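Tempo de leitura: 4 minutos
Última atualização: junho

Notas para a fala -- planejamento e percepção em desmontagem de computadores

Começar sem slide. Agradecer à Mavis Alcantara pelo convite e ir direto: o que vou contar é o que o software da nossa célula faz numa segunda-feira qualquer, com gabinete usado e gente com pressa. Quem veio ver vídeo acelerado vai ficar decepcionado.

Primeiro ponto, o planejador. Usamos o Stimik, que recebe um objetivo do tipo "retirar o disco, colocar no suporte" e devolve uma sequência de movimentos. No papel é bonito. O problema está no que ele supõe: que o modelo do gabinete está certo, que os cabos não existem e que toda peça solta sai na vertical. Cabo, para o planejador, é ar. Perguntar à plateia quem modela cabos no mapa de colisão. Esperar as mãos. (Em Hirkent levantaram duas, e uma era do Otis Mahmoud, que trabalha comigo.)

Segundo ponto, a percepção. A câmera vai no braço, logo acima da garra. Boa escolha para ver de perto, péssima para ver enquanto se trabalha: quanto mais a garra desce, menos a câmera enxerga do resto. A pose que o sistema usa no contato é uma estimativa feita antes, lá de cima, e depois arrastada pela cinemática. Se a calibração entre câmera e garra estiver torta, ninguém fica sabendo até os dedos tocarem em metal. Contar a história da Lucinda Kasprzak, que recalibrou tudo numa tarde e achou que o erro era do detector. Era de um parafuso.

Pausa aqui. Deixar a foto na tela enquanto falo do contato.

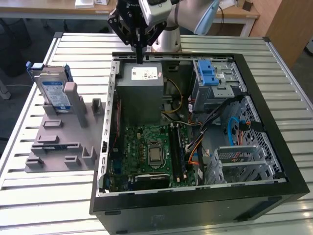
Por que não treinar uma política de ponta a ponta e dispensar o planejador?
Porque ainda não sei depurar uma. Quando o planejador erra, abro o registro e encontro a restrição que faltou. Quando a política erra, o que me oferecem é coletar mais dados, e isso pode até funcionar, mas não me diz o que estava errado.

Voltar ao contato. As pontas dos dedos estão na borda superior da fonte. Para o nosso monitor de força, um toque desses é um número subindo; ele não distingue a carcaça da fonte de uma peça que deveria ser pega. O Dexter Quintanilla escreveu um classificador de contato que, nos testes dele, separa os casos muito bem. Nos meus, nem tanto. Os testes dele eram com um único gabinete. Dizer isso com carinho, ele vai estar na segunda fila.

Terceiro ponto, os números. Rodamos 300 tentativas de retirada de disco, com 12 gabinetes diferentes. O Vavamier, nosso painel de resultados, mostrava 70% de sucesso e todo mundo ficou contente. Fui ler a definição de sucesso: garra fechada e braço de volta à posição inicial. Ter o disco na garra não fazia parte. Não vou mostrar o gráfico antigo. Se perguntarem pelo valor corrigido, responder que estamos anotando de novo, à mão, e que não dou número antes de terminar.

Quarto ponto, ferramentas. O que mais ajudou foi a parte sem graça: gravar força, pose estimada e imagem com o mesmo relógio. Antes disso, a defasagem entre os fluxos chegava a até 16 quadros e nós discutíamos causa e efeito olhando para momentos diferentes. O Lebrun, que usamos para reproduzir as sessões, só passou a valer alguma coisa depois dessa correção. Se sobrar tempo, abrir uma sessão ao vivo. Se a rede do auditório estiver como de manhã, pular.

O que eu pediria a quem publica nessa área -- falar devagar -- é a definição de sucesso na primeira página e uma lista das falhas descartadas. O Gus Escobedo acha que estou sendo ranzinza. É possível. Ele também achava que 70% era 70%.

Perguntas. Se vier a de sempre, sobre prazo para rodar sem supervisão, responder que não tenho data e passar o microfone.

Este site utiliza cookies para melhorar a sua navegação. Ao continuar, você concorda com a nossa política de privacidade.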